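Filed under: Grants & Partners › Progress reports

Hondemum Practice Kitchen – progress report to the Jaramillo Fund
Prepared by Estela Zúñiga, March 15, 2023

Dear Noura,

Thank you for being so patient about this report. I had hoped to get it to you a little sooner, but we wanted the second table finished before I sat down to write, and as you know from your own visit, things in our building tend to take their own sweet time. It is finished now, and I am very happy to be able to tell you about it properly.

You will remember that the fund agreed to support us in setting up small kitchen tables where people who are getting used to cooking again – after a stroke, after a long stay in hospital, or simply after many years of someone else doing it for them – can practise the ordinary business of a kitchen without the worry of a whole kitchen round them. We asked for enough to fit out four tables. Two are complete and in use, the third is half done, and the fourth is still a bare top with a very nice coat of oil on it.

Most of this report is about the breakfast and light supper table, as it is the one that has taught us the most. Mudassar Pirzada put it together, with a good deal of advice (some of it asked for) from the rest of us. The idea was that everything on it should be something people have at home, and that it should all sit within reach of a person in a chair. We settled on a woven basket for the vegetables, a wooden mug tree, a little oak cabinet with a drawer, and a white toaster oven, with plenty of clear tabletop left in the middle for working on.
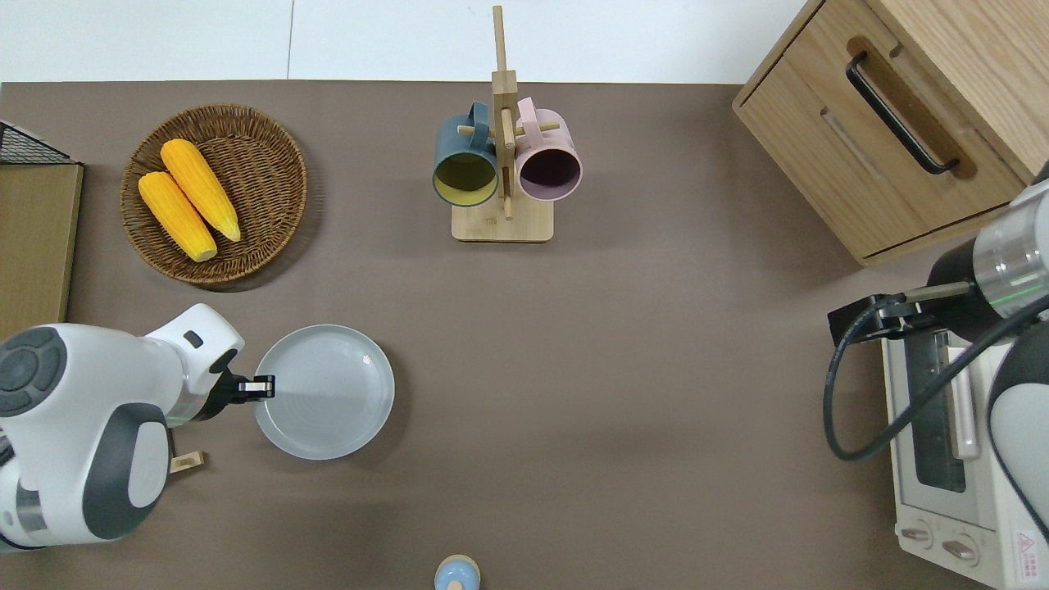 The mug tree was the subject of more discussion than you would believe. Mudassar's first choice was a row of cup hooks under a shelf, very neat and tidy, but Isabelle Desjardins, our occupational therapist, pointed out that hooks under a shelf mean reaching up and in at the same time, and for several of our regulars that is the very movement that hurts. A stand on the table can be turned. It can be pulled closer. If a handle won't come off the peg at one angle you can try it from another, and that bit of fiddling turns out to be good practice in itself. We also decided against a matching set of mugs. With a dark one and a pale pink one, Isabelle can say "could you pass me the pink one" and there is no muddle about which she means, and the different colours inside help people whose eyesight isn't what it was to find the opening.

The oak cabinet came next. We had budgeted for a new one and were lucky to get it second-hand through Grusgate, who clear out fitted kitchens and let us come and look through what they have before it goes to auction. It has a long black bar handle on the drawer, and I would say that handle was the reason we chose it over the others. You can get your whole hand round it, or hook two fingers behind it, or push at it with the side of your wrist. Small round knobs are lovely to look at and hopeless for anyone with a weak grip. The drawer was rather stiff when it arrived and Mervin Fehr took it home over a weekend to rub candle wax along the runners. It slides well now, though he would like me to mention that it will want doing again before the summer.

The saving on the cabinet came to 65 pounds, and with your agreement (thank you for answering that email so quickly) we put it towards the toaster oven. I know there was a question at your end about whether we needed one at all, so let me say a little about that. Most of the people who come to us are not going back to roasting a joint on a Sunday. They want to make cheese on toast, warm a pasty, or heat up a portion of something from the freezer. A small oven at table height does away with bending down, and two knobs are about as much as anyone wants to think about when they are tired. Isabelle has written out a simple order of doing things – door, dish, door, knob – and we go through it with the oven unplugged until the person is comfortable with it.

As for the vegetables, we keep corn on the cob in the basket on this table and I am rather fond of it. It's a good big shape to take hold of, it doesn't roll off as readily as a tomato, and the bumpy surface gives people with reduced feeling in their fingers something to notice. The usual exercise is to lift a cob out, set it down on the table, and put it back again so that the two lie side by side. It sounds like nothing at all, I know. One of our ladies did it with her left hand for the first time last month and the whole room stopped to clap, and then she was cross with us for making a fuss.

The wire mesh basket at the end of the table is less of a success, and I would like to be straightforward with you about that. We wanted it for things that need to be seen from the side. It is fine for that, but it sits too far over to be reached comfortably from the chair, and people forget it is there. Mudassar is going to try it on the other side of the mug tree. If that gets too crowded, we shall move it to the third table, where there is more room to play with.

We have also been looking at how the table is left between sessions. At first everybody put things back where they thought best, and each session began with ten minutes of shuffling. Now there is an agreed layout: basket and mugs along the back, cabinet in the far right corner, oven in front of it, and the middle left free. Noura, you asked whether this would make it all a bit too predictable, and I have thought about that a good deal. In the early weeks predictable is what people need, I think. Later on Isabelle moves one thing at a time, on purpose, and lets them find it.

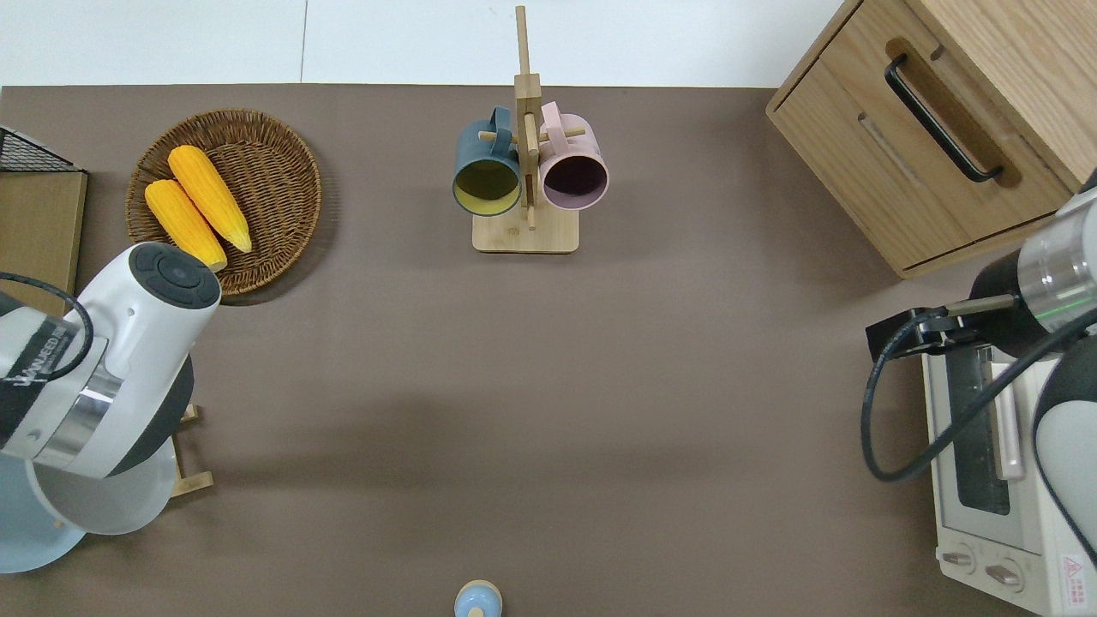
On the money side, we are within the budget for the first two tables. The larger purchases came through Otus, who gave us their charity rate and delivered without charge, and Mervin has the receipts in order in the blue folder if you would like copies. The one line running over is sundries, which is mostly non-slip matting. We bought a roll, found it curled at the corners, and bought a better one. The first roll has gone under the rug in the hallway and is doing very well there.

What comes next is the third table, which will be for washing up and drying. We have the bowl and the rack, and we are waiting on a tap that can be worked with an elbow. The supplier has changed the delivery date once already, so I won't promise you anything, but I would hope to see people using it by the time of your next visit. The fourth table is meant for baking, and Isabelle would like to hold off ordering for it until we have asked our regulars what they miss making. So far the answers are scones, flatbreads and a lemon drizzle cake, in that order, with strong feelings on all sides.

There are two things we would like your view on. The first is whether we may carry any unspent money for the fourth table over into the next period, as I doubt we shall have bought everything for it by the end of March. The second is whether the fund would be happy for us to lend the smaller pieces – the mug tree, a basket and so on – to people to use at home for a week or two between sessions. Several families have asked. We would keep a lending book, and Mervin has already ruled the columns.

Do come and see us again when you can. The kettle is on the second table now, and you'd be very welcome to a cup of tea made by whoever happens to be practising.

With warm wishes from all of us,

Estela Zúñiga
Hondemum Practice Kitchen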